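Foro Vovley > Percepción y planificación > Agarre
Tema: El planificador ve un bote tumbado y se va a por el envoltorio

dutau_77
Buenas. Escena desordenada sobre metal gris, cámara en la muñeca. Desde que actualizamos el segmentador, el plástico transparente me sale pegado a lo que tenga al lado. El planificador recibe una sola máscara, calcula el centro y allá que va, con una seguridad que ya quisiera yo para mí. De 104 intentos, 77 acabaron en la pieza pedida.

Kernumita
¿Umbral de confianza? Súbelo y a dormir.

dutau_77
Subido. Ahora no ve el plástico, ni el bote, ni creo que a mí.

nayara.brito
El umbral no pinta nada. Eso es profundidad: los brillos de las arrugas dejan agujeros y alguien los rellena con el vecino. Mira si tienes activado el relleno.

Kernumita
Discrepo. Yo lo quité en Xavier y fue a peor.

nayara.brito
En Xavier tenías además la calibración de la muñeca girada 8 grados, si vamos a sacar trapos.

dutau_77
Haya paz. Pego el fotograma 1273, que falla siempre - le pido el bote de tapa verde.

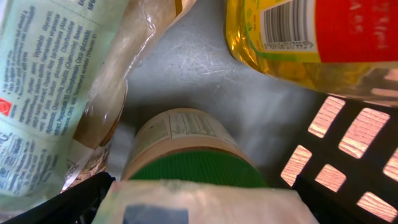 Con el relleno quitado separa el bote, pero parte la botella de aceite en dos objetos y me propone agarrar cada uno por su cuenta. Progreso, supongo.

Kernumita
O sea, a peor. Lo dejo aquí.

nayara.brito
Fusiona por color después de segmentar y excluye los dedos de la pinza con una máscara fija. Ivone Araújo subió un script para eso en mayo, está en el hilo de Dutau.

dutau_77
Lo pruebo esta noche. El umbral lo devuelvo a su sitio, con perdón de Kernumita.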